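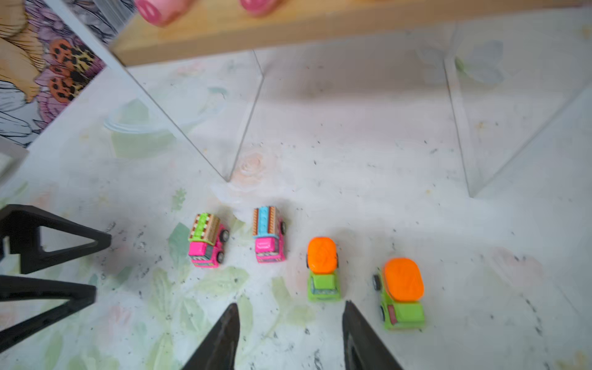 Lista: ludoteca-barrios
Asunto: Re: Préstamo de juguetes por lotes, ¿seguimos igual?
De: Fahad Sethi
Fecha: 10 nov. 2019

Hola a todos:

Contesto a Laiba por partes, con su mensaje citado, para que quien no lo leyera en su momento pueda seguir el hilo.

Laiba Tarar escribió:
> En Brarville llevamos desde julio prestando los juguetes por lotes
> cerrados y cada vez me convence menos. Las familias se llevan una
> bolsa con cuatro o cinco piezas, el niño juega con una y las demás
> vuelven sin tocar. Mientras tanto, otra familia está esperando
> justo esa pieza que se quedó en el fondo de la bolsa.

En Andasport nos pasa lo mismo, aunque depende del tipo de juguete. Con los puzles y los juegos de mesa el lote no tiene sentido y dejamos de hacerlo hace tiempo. Con los vehículos pequeños sí funciona, porque casi ningún niño de tres años quiere un camión solo. Quiere dos iguales, o uno que empuje al otro. Los bomberos y las hormigoneras salen siempre por parejas y no nos los devuelven por separado.

Con las construcciones hemos acabado en un punto intermedio: una caja base y una bolsa pequeña de piezas especiales que se pide aparte. Da más trabajo al apuntar los préstamos, pero las piezas especiales duran bastante más.

> Otra cosa es el plazo. Tres semanas me parece mucho. He mirado las
> fichas y de 293 préstamos hay 262 devueltos dentro del plazo, pero
> casi todos en los últimos dos días. Si pusiéramos dos semanas creo
> que volverían a las dos semanas y ya está.

Aquí no estoy de acuerdo. Nosotros probamos con dos semanas y lo que subió fue el número de prórrogas. La gente llamaba el día antes, había que buscar la ficha, cambiar la fecha y avisar al siguiente de la lista. Al final el juguete estaba fuera el mismo tiempo y nosotros pasábamos media tarde al teléfono. Volvimos a las tres semanas y quitamos la prórroga para lo que tenga reserva. Para lo demás se puede renovar una vez.

También influye el transporte. Las familias de Honeck bajan a la ciudad una o dos veces al mes, y un plazo de dos semanas las deja fuera o las obliga a hacer un viaje solo para devolver una bolsa. Si en Brarville todo el mundo vive cerca, el cálculo puede ser otro.

> ¿Cómo hacéis la limpieza? Yo estoy lavando todo a mano y no llego.

Plástico duro sin pilas ni pegatinas: barreño con agua templada y jabón neutro, cepillo blando en las ruedas, aclarar y dejar secar boca abajo sobre una toalla hasta el día siguiente. Lo que lleva pegatinas va con un paño húmedo y nada más, porque si se sumerge empiezan a levantarse por las esquinas. Lo de madera, paño apenas húmedo y a secar enseguida. La tela va a la lavadora, en una bolsa de malla, a 30 grados si la etiqueta no dice otra cosa.

Los ejes son lo que más lata da. Se enredan pelos e hilos de alfombra y la rueda deja de girar. Usamos unas pinzas de depilar y un descosedor de costura – con cuidado, que pincha. Si un eje baila, el juguete no vuelve a la estantería hasta que alguien lo mira. Los que tienen una pieza suelta que quepa en la boca se retiran directamente.

> Y por último, el dinero. ¿Alguien sabe si Rizvi sigue vendiendo
> cajas con tapa? Las nuestras están todas rajadas.

Rizvi sigue, pero ha cambiado el modelo. Las nuevas son algo más bajas y no encajan sobre las antiguas, así que conviene no mezclarlas en la misma balda. Nosotros pedimos 35 y nos sobraron unas cuantas. Puedo pasarte las que no usemos si vienes a recogerlas – caben en un coche normal con los asientos abatidos.

Del presupuesto del año que viene, para quien preguntaba en otro hilo: tenemos 900 euros para reposición y la mayor parte se irá en juegos de mesa, que es donde más piezas faltan. En vehículos no vamos a comprar nada. Aguantan mucho y además es lo que más nos donan.

Me quedan dos preguntas para el resto de la lista. ¿Cobráis fianza por los triciclos? ¿Y dónde apuntáis las piezas que faltan, en la ficha del juguete o en la de la familia? Nosotros lo hacemos en la del juguete y a veces se pierde el rastro de cuándo faltó.

Un saludo,
Fahad Sethi
Ludoteca de Andasport

P. D. Laiba, la plantilla de fichas que me pediste está en una hoja de cálculo. Te la mando por privado, que la lista no admite adjuntos.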